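Search this site Go

Budgeting a Two-Camera Capture Desk

Start with the task list and price hardware second. Drelus runs tabletop work such as flower arranging, and each task sets the camera count, the glove order and the cable runs.

1. List every view the task needs. Quote the hand-held gripper camera and the fixed camera on separate lines.
2. Price sensor gloves by the pair, with marker cubes. Add one spare cube per hand.
3. Allow 11 percent for cables and mounts. Ignacio Toledo's first order left these out and cost us 638 dollars in February.
4. Budget props last. Cap them at 100 dollars per desk.
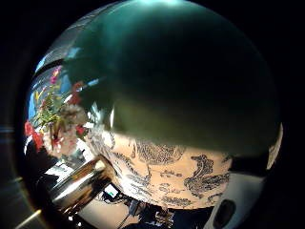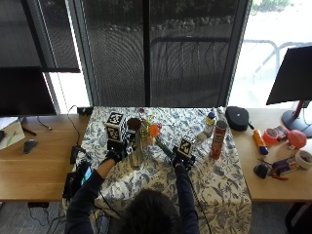
Flower task: gripper camera view (first), fixed camera view (second).

5. Measure the desk before ordering the fixed mount. The Barrientos arm needs clearance behind the monitors.
6. Get 2 quotes, and ask each vendor for lead time in writing. Zandness quotes exclude shipping.
7. Enter replacement gloves as a yearly cost, separate from the purchase.

Last revised 22 November 2018

Related
Droltari mount sizes
Glove sizing chart
Lease or buy: worksheet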